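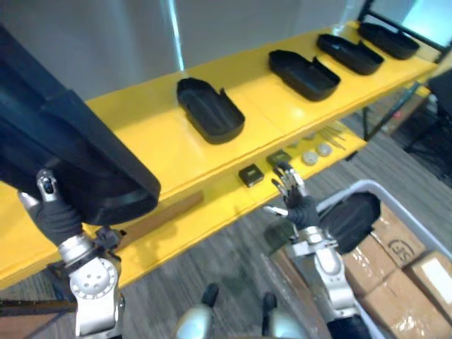
Robot packer still slower than the night shift, Lunon trial shows

15 Feb 2018
By Khrystyna-Mariia Hordiienko

41 shares | 12 comments

The two-armed robot on trial at the Lunon packing hall can pick up a black plastic tray and hold it over a yellow table. Whether it can do a job of work is another question, and after a morning of watching it I would not be giving notice to anyone on the line.

Lunon brought the machine in to see if it could take over tray work, the dullest task in the building. Black trays are set out in a row on the top of the table, small parts wait on the shelf underneath, and each tray has to get its parts and be moved along. A new hire learns it before the first coffee break. The company has set aside 19 days for the robot to do the same.

The supplier, Clurkudow, says the trial is going well. Its sales sheet talks about a "tireless pair of hands" and promises 300 trays a shift. Staff at Lunon said the best full shift so far had come nowhere near that, and that the count included trays a person had to straighten afterward. Clurkudow did not dispute this when asked. It said the figure on the sheet was a target for a finished system and that the one in the hall was still learning.

That is a fair answer, but it isn't what the sheet says.

The trays seem to be the easy part. They are big, they are all the same shape and they have a raised rim to get hold of. The small stuff is where the time goes. Little black blocks, flat white discs and thin metal pins lie scattered on the lower shelf, and the pins in particular fan out across the shelf in a way that would annoy a person with good fingernails. The robot has jointed metal fingers coming through black gloves. I watched it go for a pin 6 times. It got one.

The gloves were described to me as a grip improvement. They looked a good deal like the pair I use for the garden.

Then there is the reach. The parts are on a shelf below the trays, so one hand has to work low while the other deals with a tray up top. People do this all day without thinking. The robot did it by stopping one arm completely while the other one made up its mind. On two occasions both arms stopped, and a technician came over with a laptop and stood there for a while.

Managers at Lunon are more patient than I am. They point out that tray work is hard to fill and harder to keep filled, especially at night, and that a slow machine running from evening to morning might still be worth having. A shift supervisor told me she would take a robot that did half the work if it did that half properly. She has not seen it do a half properly yet. She was also blunt about who would be fixing its mistakes at four in the morning, and she did not think it would be anyone from Clurkudow.

Nor is it cheap. Lunon would not give me the price, and Clurkudow said it depends on the size of the order. Both confirmed that the trial comes with a support contract, and that somebody from the supplier has been on the floor for every hour the robot has run. That makes one paid person per machine, before it has replaced any. I asked if the robot had ever been left to run alone over a lunch break. It had not.

We have been here before in this town. Readers may remember Adugna, which showed off a shirt-folding arm at the trade center in July and had people lining up to see it. It folded five shirts in the time it took me to eat a sandwich, all of them the same shirt in the same size, laid flat for it by a young man in a polo shirt. The laundry that was said to be interested has since bought two ordinary pressing tables. Bimer, which was going to have a dish-stacking machine in restaurant kitchens by Christmas, has stopped answering the phone.

None of this means it can't be done. Machines that do one thing over and over, bolted down behind a fence, have been earning their keep in factories for decades, and Lunon has several of those itself. They seal cartons and put labels on them, and people on the floor have no complaints. The new claim is a bigger one. It is that a robot can stand where a person stands, use the same table and the same trays, and cope when a part rolls the wrong way. From there, the sales talk moves quickly to your kitchen and your laundry pile.

I asked Clurkudow whether the robot could empty a dishwasher. The answer was that household work is "on the road map." I asked whether it could pack a different tray if Lunon changed its order next week. That would need new training, I was told, and the length of that training would depend on the tray.

The trial runs to the end of the month. Lunon says it will then decide between keeping the robot, asking for a longer test, or sending it back, and that no packing jobs will go in the meantime. The company is also still advertising for night packers. The posting went up again last week, with a small raise.

Share this story
Comments (12)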